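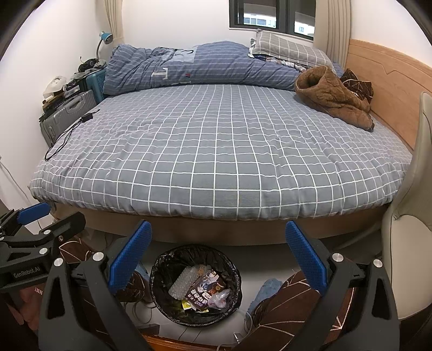

Fitted sheet

A fitted sheet is a bed sheet with shaped corners and an elasticated hem, made to enclose the upper surface and sides of a mattress. It forms the lowest layer of bedding in direct contact with the sleeper, unless a mattress pad is placed over it. The sheet is normally sold with or matched to pillowcases in the same print; grid, stripe and plain designs are common.

Construction

The body is a single rectangle of woven or knitted cloth. A square is cut out of each corner and the two raw edges are sewn together, which produces a pocket. Elastic is then attached to the hem, either at the corners only or along the full perimeter. Full-perimeter elastic holds better on mattresses with rounded edges, where a corner pocket alone has little to grip.

Pocket depth is measured from the corner seam to the hem. A sheet that is too shallow rides up at the foot; one that is too deep leaves slack cloth on top. Slack shows as low wrinkles, and on a grid print even shallow ones are visible, as the lines bend across each fold and follow the curve of the mattress edge.

Materials

Cotton percale and cotton sateen are the usual woven types. Jersey is knitted and stretches in both directions. Microfiber is polyester and dries faster than cotton. Labels reading 100 percent cotton refer to the body cloth and often exclude the elastic.

Cotton cloth may shrink in the first washes. The Nolard bedding guide advises choosing a pocket 9 centimeters deeper than the mattress to allow for shrinkage and for the hem to turn under.

Use on framed beds

On a bed with a solid wooden base, the mattress is lifted one corner at a time and the hem is tucked beneath it. Where one long side of the bed stands against a wall, the two corners on that side are fitted first. Luggage or other belongings stored beside the bed are moved clear before the mattress is lifted.

Quilts, pillows and clothing are taken off the bed before the sheet is changed. Chargers and cables left on the mattress are removed as well, as they can be caught under the hem.

Care

Sheets are washed separately from quilts and fleece garments, which shed lint. A common interval is every 7 days. Closed fasteners on other items in the load prevent snagging of the elastic casing.

See also

Flat sheet
Mattress pad
Pillowcase
Quilt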